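Ticket 396 - Bawa room planner, exports fail on larger house files
Status: closed
Opened by: customer (Oltex account)
Priority: normal

14/02/2020 - Opened

Hello, and thank you for taking the time to look at this, I know you must get a great many of these. I have been using the planner since last April and I'm very fond of it, so please don't take any of this as grumbling. My trouble is that when I export the full house to PDF, the progress bar goes up to 49 percent and stays there. I left it going over lunch and again over dinner, and it was still at 49 both times. Smaller files, such as the one I made for my sister's kitchen, export in no time at all.

What I have tried so far: restarting the computer, signing out and back in, saving under a shorter name, and exporting to the desktop instead of the shared folder. I also turned off the Skomava backup program, which has gotten in the way of other things before - no change, so I turned it back on.

Reply from support

Thank you so much for such a careful write-up, it saves us a lot of back and forth. Could you tell us which print quality is chosen under Export, and whether "Include room views" is checked? If it's easy for you, please also send the log from the Help menu. It's a plain text file and has nothing personal in it apart from your account name.

Customer

Log attached. Quality is set to 300 and room views is checked. I do need the views in the end, because my builder likes to flip through them, but I can live without them for a day or two if that helps you find the problem.

Reply from support

Your log was a great help. The export is running out of room in its temporary folder, and the program then waits instead of giving you a proper error message, and I'm sorry about that. Would you kindly try the following, in this order:

1. Close the planner completely.
2. Open Zillska Settings, then Storage, and press Clear temporary files.
3. Start the planner again and export with room views unchecked.
4. If that finishes, check room views again and export once more.

Customer

Well, I am delighted! Step 3 finished before I had even sat back down with my coffee, and step 4 took a little longer but got all the way to the end. The PDF opens fine on my laptop and on the old tablet too. Please go ahead and close this, with my warmest thanks.
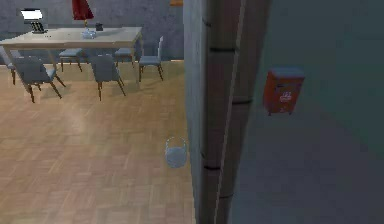
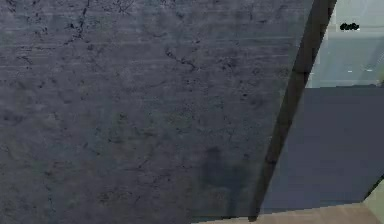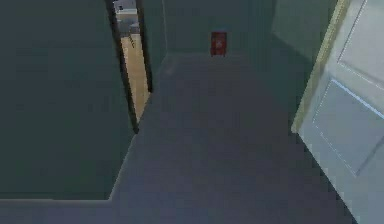 Attachments 1 to 3: dining table and chairs, dark gray surface with cracks, hallway with carpet.

Contact support | Copyright Zillska | Back to top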